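Stilline Framed Cork Board, Square

Natural cork face, wood frame in reddish brown. Hang it or lay it flat on a desk. Part of the Fladside office range.

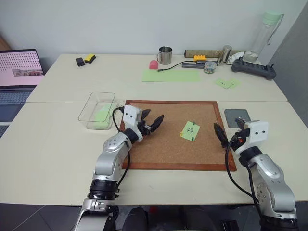
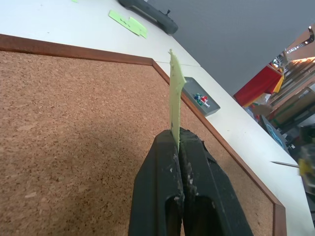 Green sticky note not included.

Page last changed: April, H. Hartley

Size: 400 x 400 mm outside the frame. Cork is 10 mm thick, so a normal push pin goes in all the way and stays put. Frame is 16 mm deep.

Hanging: two keyhole slots on the back. Screws in the bag, wall plugs not. Use a level, the slots dont forgive much.

Care: dry cloth only. No sprays, cork swells. Small pin holes close up by themselves if you rub them with a thumb. Big ones from nails stay.

Packing: flat carton, corner pads. Check corners before you sign. Damage reports to Igor Tóth at the Vinent warehouse, with the order number please, we cant look it up by name.

Frame finish varies a bit from batch to batch. Ordering several for one wall? Say so in the notes box and we will pick form the same batch.

Replacement cork sheets: yes, ask. Jireš magnetic boards are on there own page.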